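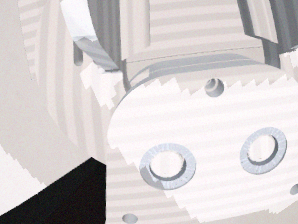
Tamara Vakulenko writes that a simulator sold together with a gripper ought to be judged as part of the gripper, and that anyone who reviews the hardware first and the software later will end up forgiving the software. Her note came in on the draft of this handout, and I have kept her order. We start with the simulation.

Course handout 2: Reading a vendor's gripper package
Instructor: Stuart Mottram
Revised May 2023

What is on offer

The product under review is the Boltov gripper package, sold by Fivasel. A buyer gets a gripper, a mounting kit, a license for the simulator (the vendor calls it Pollenent) and a year of email support. The list price is $2,375. The simulator license alone can be renewed for $319 a year after that, and the brochure puts the renewal price in a footnote on its last page.

You will use the package in the June lab. Before then I want you to be able to say which of the vendor's claims you could check yourself, which would need equipment we don't have, and which are not claims at all.

The claims, as printed

1. "True-to-life simulation of every grasp."
2. "Train in software, deploy the same day."
3. "Tested on 376 everyday objects."
4. "Fits most arms without an adapter."

Claim 1

"True-to-life" has no unit. Ask what is being compared with what. A simulator can be faithful in at least these ways, and being good at one says very little about the others:

Geometry. Are the parts the right shape and size, and in the right place relative to each other?
Appearance. Would a camera in the simulator give a picture close enough to a real camera's for the same vision code to work on both?
Contact. When a finger touches something, are the forces and the slipping plausible?
Timing. Do commands and sensor readings arrive with delays like those on the real arm?

The rendered view at the head of this handout can speak only to the first two, and only a little. Bolt holes are modeled as recesses with an inner step, which is more detail than many packages bother with. The edge along the top of the white plate is stair-stepped. Flat surfaces carry faint bands of shading. To a person this is ugly and harmless. To an edge detector, a row of small steps may be a row of small edges, and a model trained on enough of them can come to rely on them.

Whether that matters depends on the task. If you only use the simulator to plan motions, jagged edges in a rendered view cost you nothing, provided the collision shapes are sound. Those are often a separate set of shapes, simpler than the ones drawn on screen. A single view like this one does not tell you what they are. Look for the option to display them, and if there isn't one, write that down.

A common mistake in past student reports: praising the bolt holes as evidence of good physics. Bolt holes on a housing rarely touch anything the gripper picks up. Detail that has no part in the grasp is decoration, and it may slow the renderer down.

Claim 2

"Deploy the same day" is a claim about a schedule, and schedules depend on who is doing the work. The vendor's supporting material is one case study, from a packaging shop called Dovhaniuk. I have read it several times. It says that a policy trained in simulation was "running on the line by evening." It does not say what share of picks succeeded, how long it ran, or whether a person stood next to it with a hand on the stop button. Running is a low bar. My car runs.

Questions to put in writing to any vendor who says this:

How many real picks were attempted on the first day, and how many succeeded?
What counted as a success? Lifted, or lifted and placed?
Was anything adjusted on the real arm after training, including lighting and camera position?
Who did the adjusting, and were they employed by the vendor?

I sent these four to Fivasel. The reply answered the third with "minor tuning" and invited me to a webinar.

Claim 3

376 is a nice specific number and it does a lot of work in the brochure. Tested how? An object that was picked up once, from a favorable position, has been tested. So has an object that was dropped every time. The brochure doesn't separate real objects from simulated ones either, and I could not find the object list.

Stuart's rule for this course: a count without a pass rate goes in the report under "unsupported." You may disagree with the rule in your discussion section. You may not ignore it in your table.

Claim 4

This one can be checked, so check it. The bolt pattern is given in the data sheet. Compare it with the drawing for the arm in our lab. Use the drawing and leave the simulator model out of it – the model may have been built from an earlier revision, and measuring a model to prove that the model is right gets you nowhere. "Most arms" also needs a list behind it, and the data sheet has a short one. Our arm is on it, which I concede is a point in the vendor's favor.

Where I come down, for now

The package is probably decent value for a group that wants to plan motions and has someone on hand who can sort out the real setup. I would not buy it on the strength of the simulation for anything that depends on camera images until I had seen rendered and real views from matched positions, with the same code run on both. The vendor may have such a comparison. It has not sent one.

Tamara is harder on it than I am. In her view the yearly license turns the hardware price into a deposit, and almost half of her note is about what happens to your saved work if you stop paying. The license text is silent on that. Read section 2 of the agreement before the lab and see whether you agree with her.

For the lab report

Make a table with one row per claim. Columns: the claim word for word, what it would take to check it, what you checked, what you found, and what remains open. Leave cells blank where you have nothing. A blank cell will not lose you marks, but a cell filled with the vendor's own wording will.

Pick one of the four kinds of faithfulness listed under Claim 1 and design a test for it that fits in a single lab session. Say in advance what result would change your mind. If you choose appearance, fix the camera position before you look at any output, and keep the views that came out badly along with the rest.

Reports go in the course folder as plain PDF. Put both partners' names on the first page and the software version in the table caption.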